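Swapping the floor did more than swapping the pear

I have been promising a post on the scene randomization work since December, and I finally have numbers I trust, so let's go! If you only read this blog for the gripper repair stuff, I'm sorry, there are no screws in this one.

Quick background for anyone new. I train small pick-and-place policies in simulation, on one desktop machine, with whatever compute is left over after my day job. My simulator is a pile of scripts I call Trandmont (named after a street, don't read into it). The task is "put the fruit in the bowl." The arm starts somewhere off to the side, there are a few things on a table, and the policy gets camera images plus joint angles and has to sort itself out from there.

For a long time I followed the usual advice, or what I took to be the usual advice, and randomized the objects. Different fruit, different bowls, different boxes standing around as clutter. The table was always the same brown rectangle and the floor was always plain gray. The success rate in my training room was lovely. Then I moved the same policy to Cliltgate, my held-out set of rooms, and it fell apart. The arm would head off toward a window, or stop dead over the corner of a rug. One run it spent the entire episode trying to pick up a floorboard.

So I got curious about what would happen if I did the opposite: keep the object list short, and go wild with everything else. Walls, floors, baseboards, lights, and above all the table. I wrote a little generator that takes a blob outline, rounds it off, bites pieces out of it and extrudes it into a tabletop. Some of them would be terrible furniture. I love them.

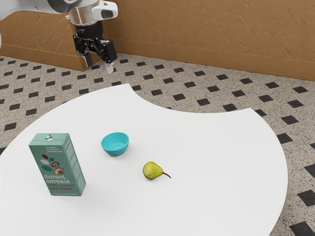 A moment from an episode with one of the weird tables. Cereal, bowl, pear, and a very busy floor.

Floors like this one are where the old policy had the most trouble. Small black diamonds on pale speckled tile are a lot of little high-contrast shapes, and a network that learned "anything dark and compact against a smooth background is an object" is going to have a bad day. The scalloped table edge is nasty in a different way. My old policy had learned to use the straight edge of the table as a kind of ruler, which I only found out by plotting its errors against table rotation -- they lined up almost perfectly. Take away the straight edge and it had no idea how far to reach.

The setup for the comparison was simple. Both policies got 600 training episodes, same network, same optimizer settings, same number of steps. Policy A saw many objects in one room. Policy B saw four objects in rooms that never repeated. Then both went to Cliltgate, with objects neither one had trained on.

Policy A succeeded 22 percent of the time. Policy B got to 54 percent!

I ran it again with new seeds, because a gap that size usually means I have broken something. The gap stayed. I also checked for the dumb mistake I made last year, where test textures leaked into the training folder, and the folders were clean this time.

What surprised me most is that B handled new objects so well even though it had hardly seen any. My best guess is that when the background keeps changing, the only thing left worth learning is "the stuff sitting on the surface," and that idea carries over to a fruit it has never met. I can't prove that. I did look at saliency maps for a handful of episodes, and B's maps do sit more tightly on the objects, while A's are smeared all along the table border. Saliency maps will tell you whatever you want to hear on a good day, so treat that as a hint.

Some things that did not work, for anyone planning to try this:

Randomizing the lights alone gave me almost nothing. I expected more from it.

Starting with wild rooms from the very first step made training crawl. It went much better when I kept things tame at first and let the tables get stranger as the loss came down.

Tall things are still a mess. A box standing upright close to the bowl blocks part of the approach, and B will sometimes come in low and clip it. I think this is a planning problem more than a vision problem, and more wallpaper isn't going to fix it.

Also, everything here is sim to sim. I have not put policy B on a real arm yet, and I'd be a little nervous to promise anything about that. My real table is a rectangle, for one thing.

Next I want to mix the two recipes, many objects and many rooms, and see if they add up or if one eats the other. I'm also rewriting the table generator (the new version is called Grastari) so that it can do raised rims and two-level tops. The first few it made have holes in the middle, and I'm keeping those in.

If you have tried something similar with drawers or doors, please leave a comment. I'd really like to know whether the curriculum part matters as much there -- my hunch is yes, but I have only ever done tabletops.

4 comments
Share this post

Last updated 26 June 2022

Contact | Back to top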